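4. Setting up storage labels

The Potex 300 prints on Abera paper or film rolls. Use paper for boxes and film for metal or anything that gets wiped down. Charge the printer fully before the first roll goes in.

Loading a roll

1. Press the latch and lift the cover.
2. Drop the roll in with the printed side facing up.
3. Pull the end of the tape past the cutter and close the cover.
4. Press FEED once. A blank label comes out. Throw it away.
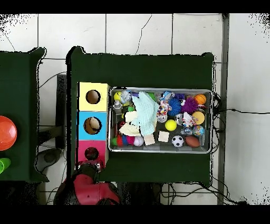

If the light blinks red, open the cover and seat the roll again. Error 3118 means the tape is slack. Wind it tight by hand and repeat step 3.

CAUTION: The cutter is sharp. Keep fingers away from the slot and do not let children load the printer.

Making a group

A group is a set of labels that share a name and a number series. The memory holds 2000 labels in all.

1. Hold MENU until GROUP shows.
2. Type a name of up to 12 letters, such as TOYS, and press OK.
3. Enter how many containers are in the group.
4. Press PRINT.
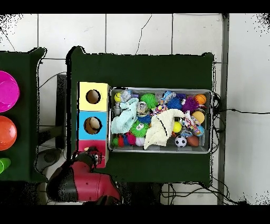 Fig. 4-2. Toy tray and stacked boxes.

Note: Changing a group name later does not change labels already printed. Delete the old group first or the numbers will run on from the last one.

Applying labels

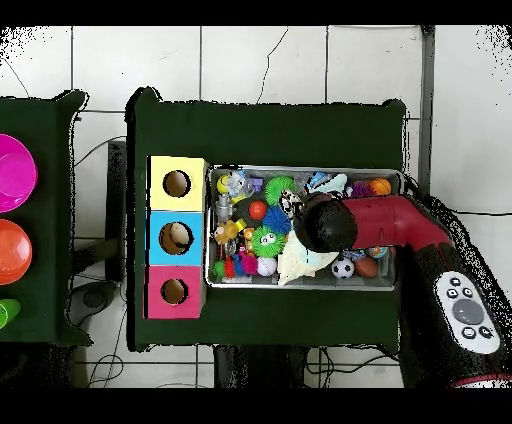
Wipe the surface with a dry cloth and leave it for a few minutes before peeling the backing. Labels need a flat area slightly larger than the tape. On boxes with openings, like the yellow, light blue and pink ones in the stack, keep the label well clear of the round hole. Press from the middle outward.

To remove a paper label, warm it with a hair dryer on low and lift one corner. Film labels peel off cold. Do not use solvent on painted surfaces.

For refills, see Section 7.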